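Comparing two hand-held grippers at home, what should I be looking at?

Liesl Hauser
Posted in Grippers and End Tools

Hi everyone, I have been reading this board for a long while and finally have something to ask! I've been trying out hand-held grippers in the evenings for a small comparison I'm writing up for our club, which meets one Saturday in June, and I'm stuck on what to compare.

My setup is very homey. I work at a table with a plaid cloth on it, with my tea jar and whatever else lives there, and I pick up ordinary things. I started out with nice clean wooden blocks, and every gripper I tried did wonderfully with them, so I learned nothing at all. Then I moved on to awkward stuff, mostly things wrapped in paper, and that's where it got interesting (and a bit maddening). Sometimes the pads hold the paper and the thing inside slides down. Sometimes I squeeze harder and the paper tears. And sometimes it goes perfectly and I couldn't tell you what I did differently.

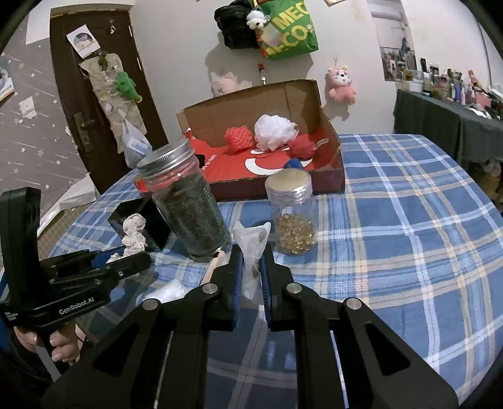

Blue pads on either side of a paper-wrapped item, with the second gripper over on the left.

So far I've done 38 picks with each gripper, all on the same evening, and I wrote down "held" or "dropped" for each one. The two totals came out so close that I don't trust them to mean anything. My hand gets tired too, and I think I was gentler by the end of the night. I also have a roll of Fitard pad material in a softer grade that I could cut to fit, but I don't want to change the pads if that muddles the whole thing.

What would you measure, if it were you? I don't have a force gauge, and I would rather not spend a lot of money on one. My budget for the rest of this is whatever is left in the cookie tin. I do have a kitchen scale, plenty of tape, and a patient husband who can hold a stopwatch.

Thank you all so much, and sorry this ran long!

Ayuba Mensah

Welcome, Liesl, and what a nice thing to be spending your evenings on. I did something very close to this last year with a pair of grippers for a sorting project we called Huamán, and I made most of the mistakes you're describing, so let me save you a little trouble if I can.

First, held or dropped is too coarse. Most of what you want to know happens in between. I ended up with 4 grades: clean hold, slipped but kept, dropped after lifting, and never got off the table. It takes no longer to write down, and the middle two are where my grippers finally came apart from each other. One of mine almost never dropped anything but let nearly everything creep, and under the old scoring it had looked like the better tool.

Second, please swap back and forth. If you do all your picks with one and then all your picks with the other, you're mostly measuring how tired your hand is. I wrote the order on slips of paper, put them in a mug, and pulled one out before each pick. It's slow and a little silly and it works. I'd also break it over two or three evenings, with a cup of something in between.

About the paper. Wrap the same object the same way every time, and use a fresh sheet once the old one has gone soft. Crumpled paper gives under the pads, and a sheet that has been squeezed a dozen times gives a lot more than a new one. I'd bet a good part of your "goes perfectly and I don't know why" is in there. Mark where the top of the object sits inside the wrapper with a pencil line, lift, hold for a slow count of 11, set it down, and see how far it has moved. Your husband's stopwatch will do nicely for the count.

For force without a gauge, you can use your kitchen scale. Stand it on its side against something heavy, steady the gripper so that one finger rests on the plate, and close until the reading matches a target you've chosen. Mine was 500 grams. Many kitchen scales read badly on their side, so don't take the number as a true force. You only need it to come out the same from one try to the next, so that your hand learns what that squeeze feels like. Do it before each batch.

Leave the pads alone until you have one full set of results. Then change both grippers over to the Fitard on the same day and run everything again. If you change just one, you'll never know whether you tested the gripper or the foam.

Do let us know how the club likes it! I'd love to see the sheet when it's filled in.

ditix_fan

just get a Nuken, had mine over a year and it picks up anything. never bothered with pads

Liesl Hauser

Ayuba, this is wonderful, thank you! I've cut up the slips already and found a mug. The scale does read a bit off on its side, but it's off by the same amount each time, so I'm going with it. I hadn't thought about the paper getting tired as well as me. I'm going to start over from the beginning with your grades and keep the old numbers on a separate page, and I'll post the new sheet here once both sets of pads are done.

Contact us | Copyright Ditix Community Help | Back to top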